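Home Textiles / Features

Search articles, swatches, mills

Why Fleece Sheds: Pile, Pilling and the Long Life of a Soft Cloth

214 shares 17 comments

A pile fabric is a base cloth with fiber standing up from it. Velvet, corduroy, terry, polar fleece and the fuzzy throws sold every January all fit that description, and they fail in much the same ways. The pile flattens, the fiber migrates, and small balls form on the surface. Most buyers treat these as one fault. They are separate processes with separate causes, and a cloth that resists one may do poorly at another.

The first question is how the pile got there. In a woven pile, an extra set of yarns is carried through the base and then cut or left as loops. In a knitted pile, loops are drawn up on one face during knitting. In a raised fabric, no extra yarn is added. The cloth passes over rollers covered in fine bent wire, and the wire pulls fiber ends out of the yarns that are already there. Polar fleece is commonly made by combining the last two: a looped knit is raised on one or both faces, then sheared to an even height.

Raising is a controlled form of damage. Each fiber end that stands up has been pulled or broken out of a yarn, and the yarn is weaker for it. A finisher can run the cloth through several light passes or a few heavy ones. Light passes take longer and leave a denser, more even nap. Heavy passes are cheaper, and they leave long fibers anchored at one end by very little.

What holds the fiber

Anchorage depends on fiber length, yarn twist and the tightness of the base. A short fiber in a soft yarn has few points of contact with its neighbors. Friction from a sleeve or a washing machine drum is enough to draw it out. If it leaves completely, the result is lint. If it stays attached at one end and tangles with others, the result is a pill.

Filament yarns behave differently. A filament is continuous, so a fiber that has been raised but not cut remains fixed on both sides. Once it is sheared, each cut length is held only by the base loop it passes through. A well-made filament fleece sheds heavily in its first wash, when the shearing dust comes out, and lightly after that. A poorly vacuumed one goes on releasing dust for several washes, and it is often returned as defective when the only thing wrong with it is housekeeping at the mill.

Polyester has an added complication. The fiber is strong, so a pill made from it does not wear away. On a wool sweater, pills form, hang on for a time and break off. On a polyester throw they form and stay. Low-pill polyester is a weaker fiber by design. It forms pills at a similar rate but loses them sooner.

How pilling is measured

The Trelham testing room, which handles home textiles for small importers, uses a rubbing head loaded with a fixed weight. The specimen is clamped to the head and moved in a slow figure over an abrading cloth. The technician stops the machine at set intervals and grades the surface against reference photographs on a scale of one to five, five being unchanged.

Two thousand rubs is the point at which the Trelham room issues its standard grade. The figure is a convention. In a recent comparison of throws from one importer, the cheapest cloth held a grade of four at 1082 rubs and had fallen to two by 2000. A more expensive one reached grade three early and was still there at 2797, when the run was stopped. Read at the first interval alone, the cheaper cloth would have looked like the better purchase.

Grading is done in a dark booth with light coming in low from one side. Pills cast shadows at that angle. Under flat overhead light, the same specimen can gain half a grade, and pale colors gain the most. This is one reason a pink or cream throw often appears to wear better than a navy one from the same roll. The other is lint. Dark cloth shows stray fiber from everything else in the wash, and owners tend to count it as pilling.

Color and the direction of nap

Raised fibers lean. They are laid in one direction by the last pass of the finishing line, and the cloth looks lighter when viewed along the lean and darker against it. Anyone who has dragged a hand across a velvet chair has seen the effect. On a fuzzy cloth with a long, loose nap it is less orderly, and the surface shows as a patchwork of light and dark wherever something has rested.

Pale shades soften the contrast. A light pink reflects most of what reaches it, both from fiber tips and from fiber sides, so the difference between the two is small. Deep shades reflect strongly only from the sides. A table covered in dark plush records every elbow, and the same table in pale plush does not show much at all. 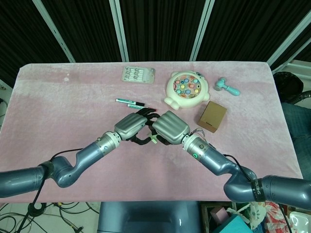
Washing, drying and heat

Heat does more harm to a pile than detergent does. Polyester softens well below its melting point, and a fiber bent while warm and then cooled will keep the bend. A hot dryer bends thousands of them at once. The cloth comes out with a matted, slightly crisp hand that no amount of brushing will restore. The same thing happens to a throw left against a radiator.

The finishing works at Bech, which raises and shears knitted fleece on contract, advises its customers to label for a cool wash and a low tumble. It tests for hand by drying paired samples at two heat settings and comparing their thickness under a light plate. At 61 degrees Celsius the firm's standard nap recovers its height after brushing. Its hotter setting leaves a measurable loss.

Fabric softener is a mixed case. It coats the fiber, lowers friction and makes the cloth feel better on the day. Lower friction also means weaker anchorage, so fibers slide out of the base more easily. On terry it has the further effect of reducing absorbency. For a fleece that already sheds, the usual advice is to leave it out.

Turning the cloth inside out helps where there is an inside. A throw raised on both faces has none, and the better measure is a mesh bag and a part-filled drum. Washing with denim or anything carrying a zipper should be avoided.

Repair and its limits

A battery shaver takes off pills, and it also takes off some of the nap. On a dense cloth the loss is minor. On a loose one it exposes the base, and the base then pills in turn from shorter fiber. A shaver held flat and moved with the lean of the nap removes less than one worked in circles.

Flattened pile on wool or cotton can often be raised with steam and a soft brush. The steam should come from a distance, with the brush following once the surface has cooled slightly. Polyester responds to the same treatment only if the bend was made cold – by weight or by storage – and has not been set by heat.

The weaving shop at Plarkesham still cuts its velvet by hand on short runs, and it rolls finished cloth on tubes with the pile facing out. Folding puts a crease across the pile that can last for years. Household storage seldom allows for a tube, but a loose fold, changed every few months, spreads the strain. Vacuum bags compress everything at once and suit filling better than pile.

Buying by the back

The back of a cloth is the more useful side to inspect. On a single-faced fleece the loops of the base are visible, and they should be small and close. Stretching the fabric lightly across the fingers shows how much daylight passes between them. If the base opens easily, the fiber standing in it is loosely held. Fandton, a chain that sells remnants by weight, keeps its rolls face down for this reason, and regular customers check the selvage before they turn the cloth over.

On a double-faced throw, the test is to pinch a small tuft and pull gently. A few fibers will always come away from new goods. If the tuft thins visibly, the cloth will go on thinning in use.

17 comments Filed under: Fabric Care, Finishing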